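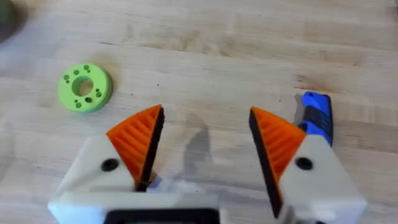
Defending corners is the part of the game I get asked about most, so I will skip the long introduction and start with where players look. Most of the goals we let in from corners at Jametti came from defenders watching the ball and losing the runner. Give people one bright thing on a plain background, like the green ring on that tabletop, and that is where their eyes go. A ball in the air works the same way. Everything I teach on corners starts by getting players to look away from it for a moment.

(Pause. Ask who coaches seniors and who coaches under-16s. Adjust the pace.)

Slide 2. Where the numbers come from

We went through two seasons of video in the Zirnirum league. That gave us 264 corners against us. Short corners are included. Corners where the referee stopped play before the kick are not, and if it was retaken we used the retake. Lợi Vi did the coding and I checked it. When we disagreed we watched it again and went with whatever the goalkeeper said she saw.

From those corners we conceded 9 goals. People usually expect me to say more. It felt like more at the time, mostly because two of them came in the same cup tie against Đàm, the one that went to 120 minutes. If anyone here was at that game, we can talk about the second one afterward. I still think it was a foul on the keeper.

Slide 3. Zonal, man-to-man, or mixed

Do not spend long here. They all know the terms.

We started with everybody marking a player. It suits a team with quick defenders who like a duel. Our trouble was blocks. Juvard ran the same one on us all season: a forward stands still on the penalty spot, her teammate runs past the back of her, and our marker gets stuck.

We moved to a mixed setup in April, after the away game there. A line of zonal defenders across the six-yard box, markers on their best headers, one player on the edge for the clearance. The markers are there to slow the run down. They do not have to win the header. It took our center backs a while to believe me on that, because they had been told the opposite since they were kids.

I would not push a fully zonal setup on a team that trains twice a week. You need too many repetitions before the line steps up together.

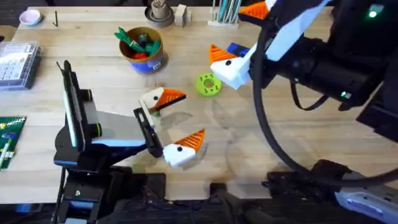 Two arms over the table, bird-head fingers on both grippers.

Slide 4. The near post

If you only fix one thing this season, fix this. The near-post flick is hard to defend once it has happened, so put your best header of the ball there, even if she is also your best marker. We argued about this as a staff. Lợi Vi wanted her in the middle. We tried the middle in preseason and went back.

Starting position: level with the post, one step off the line, body half open. She should be able to see the kicker and the penalty spot without turning her head all the way. If the ball goes over her, she drops onto the line.

Check that the smaller goalkeepers are happy with how close she stands. Ask them in training, before the game.

(Show the clip. It runs short, so play it again and stop at the moment the ball is kicked.)

Slide 5. The goalkeeper's call

Goalkeepers get blamed for staying and blamed for coming. I want ours to decide early and shout early. One word for coming, one word for staying, and the same words all year. We had two different words for "away" in the squad and did not notice until a trial player asked which one was right.
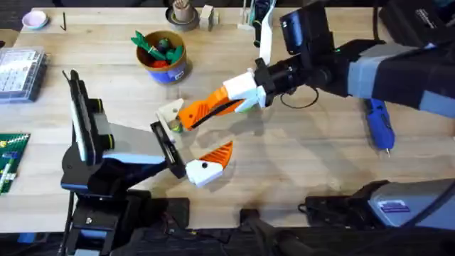 A clear call matters most for a ball dropping between the near-post defender and the goalkeeper. Both are attacking it from opposite sides, and both think it is theirs. The arms in the picture come in from opposite corners and meet near the middle of the table, and on a corner that meeting point is exactly where a collision happens. Our rule is that the keeper's shout beats everything. If she calls, the defender ducks or blocks the runner legally. If there is no call, the defender attacks the ball and heads it high and wide.

Slide 6. How to train it

Keep it short and do it at the end, when legs are tired. Start without a ball: walk to positions, have the coach point, everybody shouts what they would do. Then a served ball with no attackers. Then attackers who are allowed to block. I leave the second ball live until it is out of the box, otherwise the edge-of-the-box player stands and watches.

Rotate the kickers. An inswinger from the right and one from the left are different jobs for the keeper, and most squads only have one person who can hit either.

Slide 7. Questions

Leave this one up. Likely questions: do we keep a player on the halfway line (yes, when we are behind), what changes for younger teams (drop the markers, keep the near post), can people have the coding sheet (yes, email me).

Nazar Kobzar, notes updated August 2, 2023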